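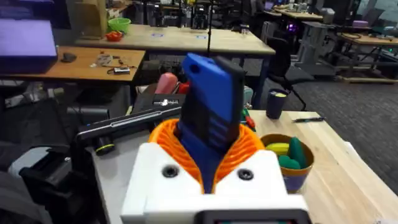 Zunby needs a bench tidier for its Waltness workshop, four mornings a week until September. The room has good light, wooden tables and a long history of people putting things down for a minute. You will sort what is on the benches – cables, small boards, a computer mouse, the pen beside the dark mug – and give each item a home it can be sent back to. There are 456 labelled drawers. Most of them hold something other than what the label says.

We would like someone patient, fairly strong and hard to offend. Experience in a library, a hardware shop or a share house will be looked on kindly. You will be paid for 60 hours a month, morning tea included.

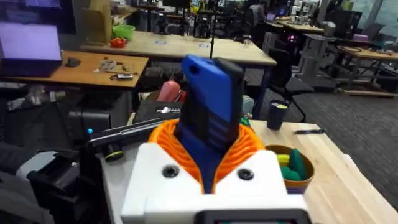 Waltness Noticeboard, no. 172, p. 4

Please don't throw out the green and yellow soft bits on the light wooden table. They have defenders. Anything else with no owner goes in the Van Rooij crate by the door, where it may be claimed until the end of the month.

To apply, leave a page about yourself at the front counter before 4 pm. Tell us about the worst cupboard you have ever organised, and what colour it was inside.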